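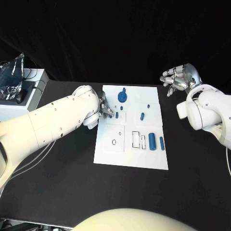
A small blue peg, and blue pieces on a white sheet.

"People come in and apologize for their hands"
Interview by Nazanin Amini

Afaf Abou Jaoude had the kettle on before I'd found a place to put my coat. Her practice, Prisar Hand Therapy, is up one flight of stairs over a shoe repair shop in Burton, and I had come at eight in the morning because that is the one hour she keeps free of patients. She spends it, as far as I could tell, watering plants and hunting for her glasses, and she was kind enough to spend this one talking to me.

I wanted to know first how a person ends up caring so much about thumbs. She laughed and said it was her grandmother's doing. "She made lace, and then in her seventies she couldn't anymore, and everyone in the family said, well, she's old, let her rest. But she didn't want to rest! She sat there with her hands in her lap looking like somebody had taken the radio away. I was eleven and I thought it was terrible that we all just accepted it."

She trained as an occupational therapist, spent her early working years in a hospital where she saw mostly fresh fractures and tendon repairs, and opened Prisar when her younger son started school. Most of the people she sees now have had a wrist broken in a fall, or surgery at the base of the thumb, or a stroke that left one side slow and clumsy. A few are musicians. One, she told me with some pride, is a retired butcher who wants to get back to tying a roast properly.

"People come in and apologize for their hands," she said, pouring the tea. "They say, I'm sorry, it's so stupid, I can't do up a button. And I say, do you know how hard a button is? You're pinching something you can't see very well, you're pushing it through a hole that moves, and the other hand has to hold the cloth tight but not too tight. A button is advanced. We don't start with buttons."

What she starts with is usually a bowl of warm water and a washcloth, and a lot of talking. She likes to hear what a person does from the time they wake up to the time they go to bed, and she writes it down in longhand in a notebook with a marbled cover. It was out of those notebooks that her home program grew, the one she calls Skastico, a word her son made up when he was little and that she has never been able to get out of her head. It is a folder of loose pages, and she picks out the ones that suit the person. There are pages for the kitchen, pages for the garden, a page about keys, a page about wallets and a surprisingly long one about opening mail.

I asked how many pages there were altogether and she went to look. "Seventy in the folder," she called from the next room, "and I'd say 200 in the drawer that need rewriting, so please don't ask me about the drawer."

I had imagined that a good deal of her work would be about strength, and I said so. She shook her head before I'd got to the end of the sentence. Everybody wants to squeeze something, she told me. They buy a rubber ball on the way home from the surgeon and squeeze it all evening in front of the television, and then they turn up with a hand like a boiled ham. "Letting go is the part I care about. Can you open your fingers and put the thing down where you meant to put it? If you can put a cup down quietly, I'm very happy with you."

We talked for a while about patience, which she says she doesn't have, though her patients would tell you otherwise. She remembers one woman in particular, a choir accompanist, who came every week from April until the first snow and cried at nearly every visit. The woman's left hand had been badly broken in a car door. "We didn't get all of it back. I want to be truthful about that, because articles like yours always have the happy ending. She plays, but she leaves out notes. She showed me which ones. She's chosen them very carefully, and it still sounds like the hymn."

Her advice for the rest of us, those with nothing particular wrong, was gentler than I expected. Change hands now and then when you're carrying the shopping. Get a fatter pen if writing hurts. See someone early if your fingers go numb at night, and don't wait a year the way she did with her own wrist. ("I know, I know. My husband brings it up at parties.") She also thinks everyone should knead bread, but she admits that this is mostly because she likes bread.

By then her first patient was on the stairs, a tall man in a rain jacket, and she got up to open the door for him and then stopped and let him manage the handle. It took a little time. She stood with her cup and talked to him through the glass about the weather and his dog, Azar, until he was in.

Prisar Hand Therapy sees patients by appointment and by referral. The Skastico kitchen pages can be picked up at the front desk, and Afaf asks that you bring them back if you don't use them.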